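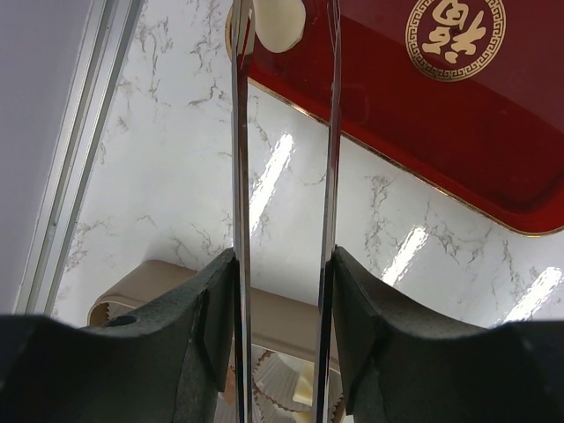
Iser House, shared kitchen and laundry: monthly safety walk, April

Done by: Vitalii Zhuravel (ground floor and laundry), Shiyu Yuan (kitchen)
Copy to: Friederike Frerichs, house office
Marks used: OK = in order. R = repair or action needed. N = not checked this time.

Please read the comments also when the mark is OK. Sometimes a thing is in order today but it should be watched.

1. Entrance and corridor

1.1 Front door closes by itself and latches: R
Comment: It closes, but the last hand's width is too slow and it does not latch if the wind comes from the car park side. The closer needs to be adjusted. I tried the screw a quarter turn and it became a little better. I did not want to turn more without asking.

1.2 Corridor free for walking: OK
Comment: One pushchair was under the stairs. I spoke with Berenice Escobedo and she moved it to the bicycle room the same evening. Thank you.

1.3 Corridor lights: R
Comment: The lamp outside flat 13 flickers. The bulb was changed in the last month, so I think the fault is in the fitting. An electrician should look at it.

1.4 Emergency exit sign lit: OK

1.5 Floor mat flat, no raised edge: OK
Comment: The new mat is heavier and stays on its place.

2. Kitchen

2.1 Fire blanket on its hook and reachable: OK
Comment: Somebody had hung two aprons over it. They are now on the hook behind the door. Please do not hang anything there, also not for five minutes.

2.2 Extinguisher, pin and seal in place, needle in the green: OK
Comment: The service label is still good until the autumn.

2.3 Heat alarm tested with the button: OK
Comment: Loud enough to hear in the laundry with the door closed.

2.4 Cooker, all knobs turn and stop at zero: R
Comment: The knob for the back left ring can be pulled off by hand. It works, but a child could take it. Asif Kazmi has ordered a new one from Drurnham. Until it comes, please use the other three rings.

2.5 Extractor filter clean: R
Comment: Very greasy. It was to be washed in March and the name on the rota was crossed out without a new name. I have washed one half and the other half is soaking in the grey tub. Do not empty the tub.

2.6 Fridge temperature: OK
Comment: 3 degrees on the middle shelf, measured in a glass of water at 8 in the morning.

2.7 Food in fridge labelled: R
Comment: Several boxes without name or date. I have put a yellow sticker on each. What still has a yellow sticker on Saturday will be thrown away, with the box.

2.8 Sockets near the sink, covers not cracked: OK

2.9 Kettle and toaster cables: OK
Comment: The toaster cable was lying across the hot ring. It is not damaged. I have moved the toaster to the other side of the bread bin — please leave it there.

2.10 First aid box complete: R
Comment: Plasters almost finished, no burn gel. The tweezers are missing again. Shopping list is on the inside of the lid.

3. Laundry

3.1 Floor drain runs free: OK
Comment: One bucket of water went away in 21 seconds. Last autumn it was more than a minute, so the cleaning helped.

3.2 Washing machines level, hoses tight: R
Comment: Machine 2 walks forward when it spins. Two of the feet are loose. I tightened them by hand, but they need a spanner and a second person who holds the machine. The hoses are dry.

3.3 Dryer fluff filter: R
Comment: Full. This is the third month that I write this. Fluff burns easily. The filter is to be emptied after every use and it takes less time than to fold one towel.

3.4 Window opens and stays open: OK

3.5 Shelf for detergent, maximum load 80 kg marked: OK
Comment: The sign is now fixed with screws. Liquid bottles should stand on the lowest board, with the cap closed.

3.6 Drying rack on the ceiling, rope and cleat: N
Comment: It was full of someone's bedding and I did not want to lower it. I will check it next time, or the owner of the bedding can look at the rope where it goes over the wheel and tell me if there are broken threads.

4. Outside

4.1 Steps, handrail firm: OK
Comment: A little moss on the second step. A stiff brush is enough.

4.2 Bin store door and lock: R
Comment: The padlock is hard to open. Graphite is better than oil for it, oil collects the dust. There is a tube in the drawer under the post boxes.

4.3 Outdoor tap: OK
Comment: Turned on again after the winter, no drops.

Still open from last month

Loose tile beside the kitchen door: the company from Nakville has been by and measured. We wait for the price.
Spare key for the meter cupboard: not found. Friederike will have one cut.
Rota sheet: Shiyu has made a new one with bigger fields. It hangs next to the fridge. If you change a turn with somebody, write the new name in the field before you cross out the old one.

Questions to Vitalii, post box on the ground floor, or knock after 6 in the evening.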